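Expansion joint (masonry)

An expansion joint in masonry is a continuous, unbonded gap that divides a brick wall into shorter lengths so that each length can grow without pushing against the next. The term is used mainly for clay brick. In concrete block, where the usual problem is shrinkage, the matching detail is called a control joint. The two are often confused in drawings and in trade speech, but they are built differently and are not interchangeable.

Causes of movement

Clay brick leaves the kiln almost completely dry. It then takes up moisture from the air and expands, quickly in the first weeks and more slowly over the following years. This growth is permanent under normal conditions. Changes in temperature add a second, reversible movement, which is greatest on walls that face the afternoon sun and on brick of a dark color. Freezing of saturated units can add a small third component in cold regions.

Concrete block and poured concrete behave in the opposite way and lose volume as they cure and dry. A clay brick face tied to a concrete frame is therefore subject to opposing movements, and the difference between the two has to be taken up somewhere. If no joint is provided, the usual results are bowing, spalling at the edges of units, and vertical cracks near corners.

Construction

A vertical expansion joint runs the full height of the brickwork. It contains no mortar, and no horizontal reinforcement crosses it. The gap is commonly filled with a compressible foam pad, followed by a round backer rod and a bead of flexible sealant at the outer face. The backer rod controls the depth of the sealant and keeps it from sticking at the rear, so that the bead is bonded on two sides only. Sealant bonded on three sides tends to tear when the joint opens.

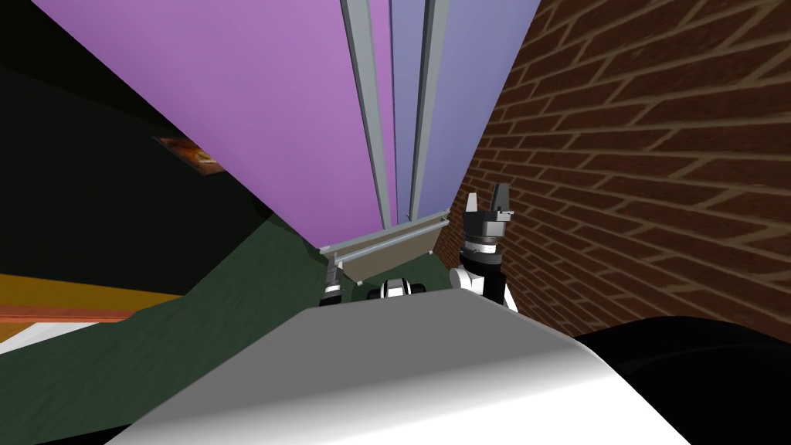
Horizontal joints are placed under shelf angles in framed buildings. They allow for vertical growth of the brick and for shortening or deflection of the frame above. Mortar droppings in a horizontal joint are a frequent defect – even a small hardened lump can transfer load from one story to the next.

Placement

Spacing depends on the expected movement, the width of the joint, and how far the sealant can be compressed. Joints are normally placed at or near corners, at offsets and setbacks, at changes in wall height, and where a new wall meets an old one. Long parapets need closer spacing than the wall below them, as they are exposed on both faces.

The Limcombe grain exchange is often used in teaching as a case of retrofitted joints. Its south wall was built as one unbroken run and cracked at both ends. Repair crews later saw-cut 15 vertical joints into the brickwork, 6 of them on the parapet alone. The Hillard warehouse, of similar length, was built with 5 joints from the start.

Maintenance

Sealant has a shorter life than the brick around it and must be renewed. Old material is cut out, the sides of the gap are cleaned and primed where required, and a new backer rod is fitted. Filling a failed joint with mortar is a common error and restores the original fault.

See also

Control joint
Shelf angle
Backer rod
Brick veneer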